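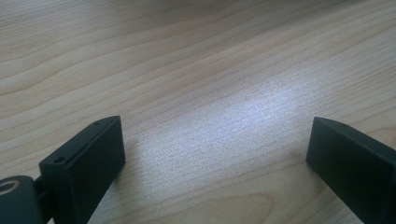 Page 30

ULSKA SOAP FLAKES FOR PALE WOOD
Item 1811

I grew up in a house where the kitchen table got scrubbed on Wednesday evenings, no matter who was coming to dinner or what homework was sitting on it. My grandmother used soap flakes and a bucket, and when I started selling wood care I spent a silly amount of time trying to find flakes like hers. Ulska are the closest I've come. They're plain white, they dissolve without a lot of fuss and they smell like clean laundry and nothing else (if you were hoping for lavender, sorry, I can't help you!).

So what are they for? Bare or soap-finished wood, mostly. Ash, beech, maple, birch, pine, anything light that you'd like to keep light. Oil will warm the color up, and on some pieces I love that, but on a pale kitchen table I find it goes yellower than I want. Soap leaves it looking like itself, a little chalky and very soft under the hand. You do have to keep it up. I wash my own table twice a month and more often in September, when the kids are back at school and everybody eats breakfast in a hurry.

If your table has a lacquer or varnish on it, please don't buy these! A damp cloth and a dry one will do you fine, and you can spend the money on something nicer. I get a lot of emails about this, so try the water drop test before you order. Put one drop on the wood in a corner and leave it for a few minutes. If it sits there like a bead, you've got a finish on top. If it sinks in and goes dark, you're in soap territory.

HOW I MIX THEM

For a regular wash I put 2 tablespoons of flakes in a quart of hot water, stir until they're gone and let it cool until I can put my hands in. For a first treatment on freshly sanded wood I go a lot thicker, more like runny yogurt, and I let it stand overnight with a plate over the top. It sets up a bit. Give it a whisk in the morning and it comes right back.
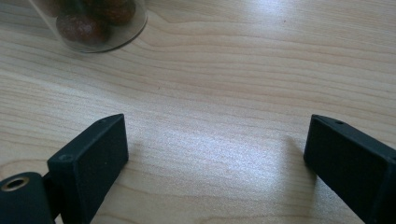
Wipe it on with the grain, the whole surface at once, corners included. I know it's tempting to do only the spot where the coffee went, but you'll end up with a clean patch that bugs you more than the stain did. Wring your cloth out in the soap mix, go over it all again to pick up the dirt, then leave it alone to dry. No rinsing. If the wood feels fuzzy the next day, rub it very lightly with a fine pad and do one more coat.

Red wine, beets and turmeric are the hard ones. I've had decent luck leaving a thick dab of soap on overnight, though turmeric has beaten me twice. Iron is another thing to watch on oak, so keep steel wool and wet cans off it.

Sylvie MacLeod wrote to me about using the flakes on her stair treads, and yes, you can, but let them dry all the way before anyone goes up in socks. She did hers from the top down and had to sleep on the couch, so maybe start at the other end.

WHAT YOU GET

One cardboard box of flakes, with a paper liner you can fold closed. A box makes nearly 104 regular washes if you use my recipe. Keep it somewhere dry, and don't store it under the sink like I did or you'll be chipping at it with a butter knife.

Scent: none added
Color: white
Good for: bare, scrubbed or soap-finished wood
Skip it for: lacquer, varnish, oiled walnut, cutting boards you've already oiled

GOES WITH

Vosine cotton cloths, which are thick and a little ugly and hold up to hot washing. I keep one for putting soap on and one for wiping up.

Nenddale table brush, for tables that really get used. The bristles are stiff, so follow the grain and go easy on softwoods like pine.

Both ship in the same parcel as the flakes. If you're not sure what's on your table, email me a photo and tell me what the water drop did, and I'll give you my best guess before you order.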